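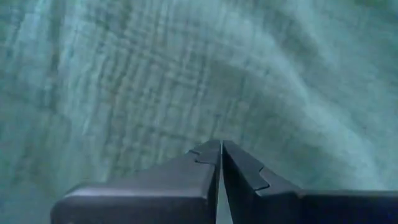 In defence of the tea towel

I have a drawer in my kitchen that won't shut properly, and it's the tea towels that do it. My daughter thinks I should have a clear-out. I think she should mind her own drawers (hers are full of batteries and takeaway menus, so she's on thin ice).

Anyway, I want to stick up for cloth. Ordinary, washable, slightly stained cloth, the sort you wipe a plate with and then wipe the table with when you think your guests aren't looking. I gave up kitchen roll last March after I worked out what I was spending on it, and I've been a bit of a bore on the subject ever since. Sorry to everyone at the Dredcombe allotment supper who had to hear it over the crumble.

My gran dried up after every meal of her life and I don't suppose she ever bought a roll of paper. She had 6 towels on the go and they lasted years. When one got too thin for glasses it went down a rank and did saucepans, then floors, then it was torn up and tied round the roses. I love that! A thing having a whole career. Compare it with a sheet of kitchen roll, which gets pulled off, dabbed at a spot of gravy and dropped in the bin, all inside 15 seconds.

My neighbour Maritza Llanos says I'm being sentimental and that I'm forgetting the washing machine. Fair enough, the hot water has to come from somewhere. But I'm putting a wash on anyway - the towels go in with the sheets, and I can't see that a handful of them makes much odds. She also says they smell. Well, yes, if you leave them in a damp heap by the sink they do. Hang them up! Mine go over the oven rail and I swap them every morning before I've had my tea.

Where I will give ground is on raw chicken. I keep a small stash of paper under the sink for that, and for when the cat's been ill on the landing, and I don't feel the least bit guilty.

What I can't be doing with is the posh version. There's a shop in Abernathy Street, Triltum it's called, where they'll sell you 5 linen cloths in a box with a ribbon for more than I paid for my kettle. They're lovely, I'll admit. I stood there stroking one like a fool. 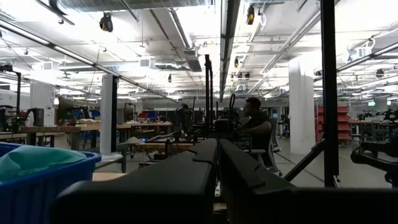 But who's going to mop up beetroot juice with that? You'd buy them, put them away for best, and carry on using paper, and then the whole thing has been a waste of money. The best towels I own came off the market, plain cotton, a bit rough to begin with, and they only started drying anything properly once they'd been through the wash a good many times. New ones just push the water about.

Souvenir ones are a grey area. I've got one from every holiday and most of them are hopeless, all print and no soak, but Angharad Parri brought me one back from the coast with a very cross-looking puffin on it and I wouldn't part with it for the world. It's got a scorch mark on one corner from the time I used it as an oven glove (don't, by the way). I still use it on Christmas morning.

So no, I'm not having a clear-out. If my daughter wants to help she can come round and fix the runner on that drawer, which has been sticking since well before the puffin.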